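Countertop and Backsplash Care: Frequently Asked Questions

Last updated January 17, 2020

These are the questions our customers send in most often after a kitchen has been finished. If yours isn't answered, write to Beatriz Godinho at the Amaral showroom and include your order number.

How soon can I use my new countertop?

You can set light things on it the same day. Leave the seams and the sink edge alone for 24 hours while the adhesive cures, and don't sit or stand on the counter at any point, cured or not.

What should I clean it with every day?

Warm water, a drop of dish soap and a soft cloth. Dry it afterward with a towel. On glossy white surfaces most of the "stains" people call us about are dried water and soap film, and a second wipe with plain water takes them off.

Can I use vinegar or lemon cleaner?

Not on real marble. Acid eats into the polish and leaves a dull spot that has to be refinished. Our Torell marble-look surfaces are less sensitive, but we still suggest a neutral cleaner, mostly so you don't have to remember which product goes where.

The veins on my counter don't look like the ones on the sample. Is that a fault?

No. The sample is a small square and a slab is several feet long, so a long vein may not show up on the sample at all. If you care where the veins fall, ask to approve the layout before cutting. Teemu Hyvönen in our workshop will send a drawing. There is no charge for the first layout; changes after that are $65 each.

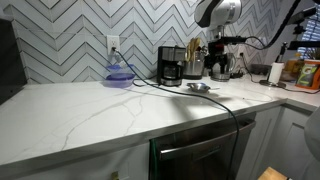
Can I put a hot pan straight on the counter?

Use a trivet or a folded dry towel. Sudden heat can mark the finish or open a seam, and heat damage is not covered by the warranty.

How do I clean a tiled backsplash?

Wipe it with the same soap and water you use on the counter. Behind the stove, do it weekly, before the grease hardens. Chevron and other small patterns have more grout lines than large tile, so go over them with a soft brush now and then – an old toothbrush is fine. Keep spray away from outlets. Spray the cloth, then wipe.

Does the grout need to be sealed?

Cement grout does, once a year. Epoxy grout doesn't. Your invoice says which one you have. The Ikis sealer we sell is $83 for the large bottle, enough for several kitchens, and we also stock a small one.

My coffee maker leaves a ring. What can I do?

Put a tray under it, and move it when you wipe. For a ring that is already there, lay a damp cloth over it for ten minutes, then rub gently. Don't use scouring powder or the green side of a sponge.

What does a chip repair cost?

A small chip on the front edge is $220, including the visit. Corner repairs take longer and are quoted from photos. Lourenço Sampaio handles both and books in the order requests come in. December is usually full, so write early if you need something fixed before the holidays.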